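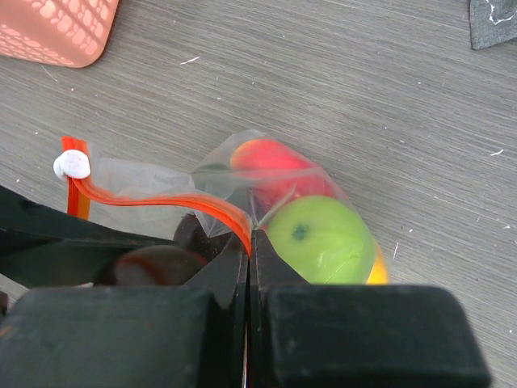 Wrist view, cell 2, both fingertips closed on the zipper bag at the seal.

From: Lindsay Rakena
To: gripper-upkeep list
Subject: Re: Fingertip offset on the Trondelow cell

Abdul-Rahman Quartey wrote:

> We swapped the fingertips on the Trondelow cell and ran the Arel
> calibration routine straight after. It passed first time. I think
> we can drop the manual check from the changeover sheet. It costs
> us 16 minutes every time and the routine covers the same ground.
> The new zero is 1354 counts, the old one was 1118. Any objections
> before I edit the sheet?
>
> Abdul-Rahman

Yes, one objection, and it's a long one.

"Passed" in the Arel routine means the fingers closed on the gauge block and the motor current went over the threshold. That's all it means. The gauge block is solid steel and it doesn't care if one tip lands a hair lower than the other. A plastic bag cares. Look at the picture at the top. The tips have the bag right by that orange-red zipper strip, with an apple pushed up against the plastic just to the right. Would you tell me from a current reading that both pads are flat on the film? I wouldn't.

I'm also not happy with the zero. Going from 1118 to 1354 is a big move for a like-for-like swap. Maybe the new pads are thicker. Maybe the left finger isn't seated all the way down on its dowel and the routine politely calibrated around it. I've seen the Sokis fingers do exactly that. You tighten the front screw first, the block cocks back a touch, and everything reads fine until the tips start to walk. Did anyone back the screws off and redo them from the rear?

As for the picture, I don't think it settles anything either way. The tips come together up at the bag, fine. From the wrist you can't see the underside of the pads, and that's where the old set wore. So please don't paste it into the sheet as proof of alignment.

What I'd want before the manual check goes away:

Pull both fingers, wipe the dowel holes, refit with the rear screw first.
Close on a strip of paper at low force and tug it from each side. It should drag the same.
Rerun the routine and write down the zero. If it comes back at 1354 again I'll believe the number, though I'd still like the pad thickness measured.
Then do the bag lift by the seal, with the fruit in it. An empty bag tells you very little.

Also, wipe the table while you're in there. There are white specks all over the gray top, and whatever they are I don't want them under a new pad.

Yusof's old changeover sheet had the paper test in it and somebody trimmed it to save time. I'd put it back before I took anything else out. If the 16 minutes really hurt, most of that is hunting for the hex key – hang one on the cell.

Leave the sheet alone for now, please, and post the second zero when you have it.

Lindsay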